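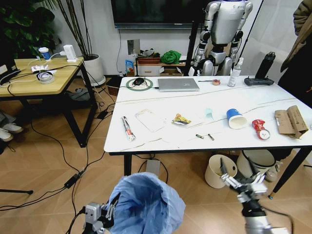 # Why can't I tickle myself?

Go on, have a try before you read any further. Shoe off, sock off, wiggle your fingers on the bottom of your foot. Did you laugh? I've been trying since I was in Grade 3 and I've never got so much as a giggle out of myself.

Now get somebody else to do it (ask first, and make sure they know to stop when you say stop). Completely different, right? Same foot, same spot, same sort of fingers, and suddenly you're squealing and trying to crawl under the couch.

I got a letter about this from Shaimaa Ezzat, who is eight, and who wanted to know whether her feet were broken. Shaimaa, your feet are fine! The answer is up in your head, and it's one of my favourite things about brains.

## Your brain is a guesser

You probably think of your brain as something that waits for news. Your eyes send a message, your ears send a message, your skin sends a message, and the brain sits there reading its mail.

It does do that, but it's also guessing, all day long. Before you put your foot down on a stair, your brain has already guessed how the stair will feel. Before you bite into an apple, it has guessed the crunch. When the guess is right you hardly notice a thing. When the guess is wrong, WOW, do you notice. Have you ever gone up a staircase in the dark and thought there was one more step than there was? Your foot comes down thump through nothing and your tummy does a flip. That horrible feeling is a wrong guess.

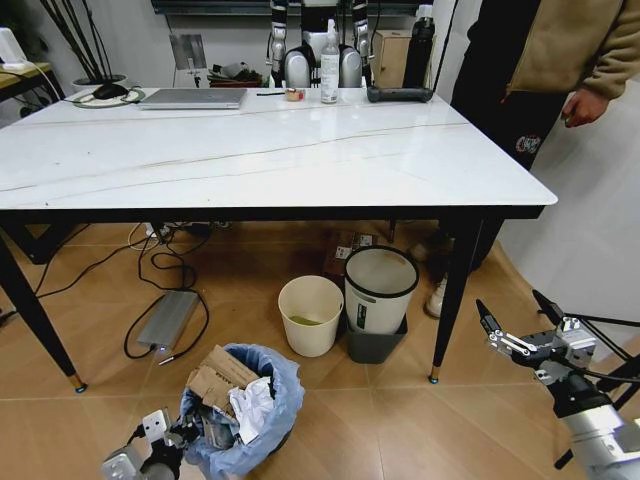 The part that does a lot of this guessing is called the cerebellum (say it sara-BELL-um). It sits low down at the back of your head, under the big wrinkly bit, and the name means "little brain" in Latin. It's only small next to the rest, but it's packed with nerve cells, more of them than all the other parts of your brain put together. I had to read that twice when I first found out.

Whenever you decide to move, the message goes out to your muscles. A sort of copy of the message gets used for guessing too. It's a bit like when Mum texts "on my way home" before she drives home. By the time the car pulls in, you already know who it is and you don't jump.

## So, back to the tickling

When you tickle your own foot, your brain has sent the message "fingers, wiggle on foot", so it knows exactly what's coming. It knows where, it knows when and it knows how hard. Then the feeling from your foot arrives and your brain says, "Oh, that's only me," and turns it down, like turning down the sound on the telly.

When your cousin tickles you, there's no message and no copy. Your brain can see it's about to happen, sure, but it can't tell exactly which toe is next or how fast the fingers are going to go. The feeling comes in at full volume.

Why would a brain bother turning things down? Well, think how many feelings you make by yourself in a single minute. Your tongue touches your teeth. Your arms brush your sides when you walk. Your own hair moves on your own neck. If every one of those felt like a big surprise you'd never get anything done! You'd miss the important one too, which might be a spider.

## The delay trick

Scientists wanted to check this idea properly, so they made a kind of tickling gadget. You push a lever with one hand, and a soft bit of foam strokes the palm of your other hand. If the foam moves at the very same moment as the lever, it doesn't feel very ticklish, just as you'd expect, because you're doing it yourself.

Then they got sneaky and added a delay. You push the lever, there's a teeny wait, much shorter than a blink, and *then* the foam moves. People said it felt more ticklish! The longer they made that tiny wait, the more it tickled. You're still the one doing the tickling, but your brain's guess doesn't match any more, so it stops turning the feeling down. 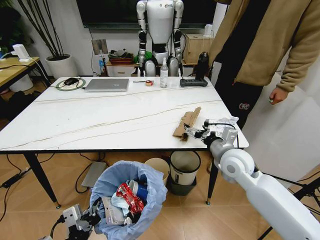
I tried to make my own version at home with a feather taped to a long stick. My brother-in-law Tarek held the other end and was supposed to copy whatever I did, only a bit late. We mostly got feather up our noses. Our dog Moleo ate the feather. I don't think I'll be sending that one to a science journal, but you're welcome to have a go with a paintbrush.

## It works for other things too

Tickling is the funny part, but the guessing helps you all day, especially when you use your hands.
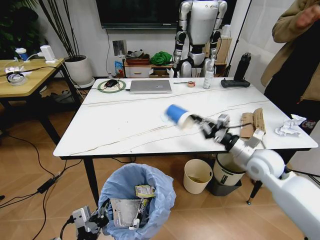
Each time you pick something up, your brain guesses how heavy it is before you lift. It uses how the thing looks and what you remember from last time. A light thing needs only a light squeeze, so a paper cup, like the blue one tipped on its side in that gripper, gets a gentle hold, and a big rock gets a much stronger one. If you've ever grabbed a juice carton you thought was full and it flew up past your ears, you've had a wrong guess in your arm. After one go your brain fixes the guess, and the second lift is usually smooth.

Voices work a bit like this as well. When you talk, your brain expects to hear you and turns your own voice down a little. It doesn't feel quiet to you, of course. You're just used to it.

## Three things to try

1. **The book swap.** Hold a heavy book flat on one hand with your eyes closed. Lift it off with your *other* hand. The hand underneath should stay pretty still. Now put it back and get a friend to lift it off without warning. Watch your hand pop up! Your brain could guess when you did it and couldn't when your friend did.

2. **The roof of your mouth.** Stroke it very lightly with the tip of your tongue, front to back. A lot of people find this one tickles even though they're doing it themselves. I do, a lot! So the turning-down isn't perfect, and it doesn't work the same on everybody.

3. **The pretend reach.** Tell someone you're going to tickle them, wiggle your fingers near their ribs and don't touch. Plenty of people laugh anyway. Write down who did and who didn't.

## Questions you sent in

**Do animals get tickled?** (from Rommel Tagle) Rats do! They make happy little chirps when they're tickled, too high for us to hear without special equipment. Chimps and gorillas make a panting sort of laugh.

**Why do we laugh if we don't like it?** (from Hanne Mäkelä) Good one, Hanne, and scientists are still arguing about it. Some think it helps little kids and grown-ups play together. Some think it teaches us to guard soft spots like our tummies and necks. Laughing from a tickle doesn't always mean somebody's having fun, so if a person says stop, you stop.

**Can you stop yourself being ticklish?** (from Marisa Monti) Try putting your own hand on top of the tickler's hand while they do it. For some people that helps, maybe because your brain gets a better idea of where the fingers are headed. It has never once worked for me, and I've got three sisters.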